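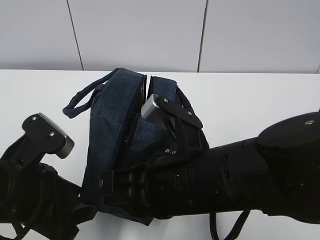

**指先パッドを交換した後、セルの再校正は必要ですか。**

必要です。パッドを交換した側のアームについて、手先原点の再設定と作業台への接触確認を行い、結果を保守記録に記入してからデータ収集を再開してください。校正板を用いた全体校正は、パッド交換のみの場合は省略できます。

# 双腕収集セル「Abugri」 設置・保守手順およびデータカード

- 管理部署：Jenemeck 機構設備室
- 設置場所：Trallville 実験棟
- 最終改訂：2021年3月31日
- 適用範囲：セル本体、グリッパ、固定カメラ、および当該セルで収集した記録

## 1. 本書の位置付け

本書は、双腕収集セル Abugri の設置、日常点検、部品交換および復旧の手順を定めるとともに、同セルで収集したデータセット Stirnley の概要を記載するものである。操作者向けの教示手順は別冊とし、本書では扱わない。

旧版の手順書のうち、グリッパの取付けおよび校正に関する記載は本版で置き換えた。旧版を印刷して作業台付近に掲示している場合は撤去すること。

## 2. セルの構成

| 項目 | 内容 |
|---|---|
| アーム | 黒色、左右各1台 |
| グリッパ | 黒色、各アームの先端に装着 |
| 作業台 | 白色つや消し天板、高さ 736 mm |
| 背景 | 無地の白色系パネル壁 |
| カメラ | 作業領域に向けた固定式 |
| 対象物 | バックパック等の布製品 |

制御装置は作業台の下に収納し、左右のアームに独立した電源系統を割り当てている。非常停止は両系統に共通で作用する。

右アームの前腕部にはリブ状の通気部と小さな長方形の開口がある。この部分にテープ、結束バンド、識別札を取り付けてはならない。ケーブルの固定は、所定のクランプ位置に限る。

## 3. 設置

### 3.1 作業台および背景

1. 作業台を壁面に寄せ、天板の奥側の縁が壁と平行になるように据え付ける。
2. 水準器で天板の水平を確認し、脚部のロックナットを締める。
3. 天板にシート、目印、滑り止め材を貼らない。校正板を使用した場合は、終了後に取り除く。
4. 照明を点灯し、天板に強い反射が生じていないことをカメラ映像で確認する。

背景パネルの交換または塗装を行う場合は、事前に機構設備室へ届け出ること。継ぎ目の位置が変わると、過去の記録との比較に用いている背景マスクを作り直すことになる。

### 3.2 アームの取付け

1. 主電源を切り、非常停止を押した状態で作業を開始する。
2. アームを架台に載せ、基部のボルトを対角順に仮締めする。
3. 左右の架台間距離を治具で確認した後、本締めを行う。
4. 電源ケーブル、通信ケーブルの順に接続する。
5. 片側ずつ通電し、各関節を低速で可動範囲の端まで動かす。
6. 両側を通電し、干渉回避の設定が読み込まれていることを確認する。

アームの持ち上げは必ず2名で行う。グリッパを把持して持ち上げてはならない。

### 3.3 設定ファイル

左右の割当ては、カメラから見た向きで定義する。装置側から見た左右とは一致しない場合がある。

```yaml
cell: abugri
table_height_mm: 736
arms:
 right_view: enabled
 left_view: enabled
camera:
 mount: fixed
 auto_exposure: false
interlock:
 shared_estop: true
```

`auto_exposure` を有効にした状態で収集した記録は、Stirnley には登録しない。

## 4. 始業点検

収集を行う日は、操作者が次の項目を確認する。

- [ ] 非常停止が左右両方のアームに作用すること
- [ ] フィンガ上面のねじに緩みがないこと
- [ ] 指先パッドに欠け、浮き、変形がないこと
- [ ] 関節部から異音がないこと
- [ ] カメラの取付けに緩みがないこと
- [ ] 天板に糸くずや前回の対象物が残っていないこと
- [ ] 空き容量が規定値を上回っていること

ねじの緩みを発見した場合、操作者は増し締めを行わず、運転を止めて保守担当に引き継ぐ。ねじの頭に付した合わせ印は保守担当のみが更新する。

## 5. 指先パッドの交換

布製品の開口部にフィンガを差し入れる課題では、指先パッドの側面に摩耗が集中する。特にファスナーの務歯に接する課題を続けた後は、通常の交換周期を待たずに状態を確認する。交換の要否は、限度見本との比較により判定する。

### 5.1 手順

1. グリッパから対象物を外す。ひも、肩ベルト、持ち手がフィンガに掛かっていないことを目視で確かめる。
2. アームを保守姿勢に移し、電源を切る。
3. フィンガプレートのねじを外し、専用トレイに置く。
4. 古いパッドを取り外し、取付面を乾いた布で拭く。
5. 新しいパッドを当て、ねじを手で入るところまで回す。
6. 規定トルクで締め付け、合わせ印を引き直す。
7. 反対側のフィンガとの段差をすきまゲージで測定する。
8. 手先原点を再設定し、天板への接触確認を行う。

取り外したねじの再使用は認めない。パッドは左右のアームで共通部品であるが、一度使用したものを他方のアームへ移してはならない。

### 5.2 接触確認の判定

接触確認は天板上の4点で実施する。すべての点で許容範囲に収まれば合格とし、1点でも外れた場合は手先原点の再設定からやり直す。再度不合格となった場合は、フィンガプレートの曲がりを疑い、プレートごと交換する。

## 6. 巻込みおよび停止時の復旧

布、ひも、ベルト類がグリッパに巻き込まれた場合は、次の順序で対応する。

1. 非常停止を押す。対象物を手で引かない。
2. 左右どちらのアームが荷重を受けているかを状態画面で確認する。
3. 荷重を受けていない側を、手動操作で作業領域の外へ退避させる。
4. 残る側のグリッパを保守モードで少しずつ開く。
5. 対象物を外し、糸やほつれが関節のすき間に残っていないか点検する。
6. 始業点検の全項目を再実施する。

開動作に反応がない場合は、電源を切ったうえで手動解放ねじを使用する。解放ねじを使用した後は、当該グリッパの全体校正が完了するまで収集を再開できない。

対象物を切断して取り外すことは、機構設備室の承認を得た場合に限り認める。

## 7. 定期保守

定期保守は毎年8月に実施し、期間中は収集を停止する。主な作業は、関節部の給脂状態の確認、ケーブル被覆の点検、通気部の清掃、架台ボルトの再締付け、校正板による全体校正である。

通気部の清掃には吸引式の器具を用いる。圧縮空気の吹付けは、繊維くずを内部へ押し込むおそれがあるため禁止する。

## 8. データセット Stirnley の概要

Stirnley には、Abugri で収集した1,251件の記録が登録されている。各記録は固定カメラの映像、左右の関節角、グリッパ開度および操作ログで構成される。

### 8.1 記録に付随する保守情報

各記録には `maintenance_id` を付与しており、収集時点で有効な校正値とパッドの装着履歴を参照できる。パッド交換の前後をまたいで記録を比較する場合は、この項目で分割すること。

### 8.2 既知の制約

- 背景と天板がいずれも白色系であり、明るい色の対象物では輪郭の抽出精度が下がる。
- 金属光沢のある指先パッドは、姿勢によって映像中で白飛びすることがある。
- 固定カメラのみの構成であるため、グリッパが対象物の内側に入った状態では指先の一部が映らない。
- 関節角の時刻はカメラの時刻に合わせて補間した値である。補間前の値は別ファイルに保存している。

### 8.3 利用上の条件

本データセットの利用は、Jenemeck 内の研究および保守業務に限る。外部への提供を希望する場合は、所定の申請書を機構設備室に提出すること。

## 9. 保守記録の提出

保守記録は作業当日に `records/maintenance/` へ登録する。紙面で作成した場合も、同日中に転記する。記載事項は、対象アーム、交換部品、校正結果、作業者の所属、収集再開の可否とする。訂正は上書きせず、訂正票を追加して行う。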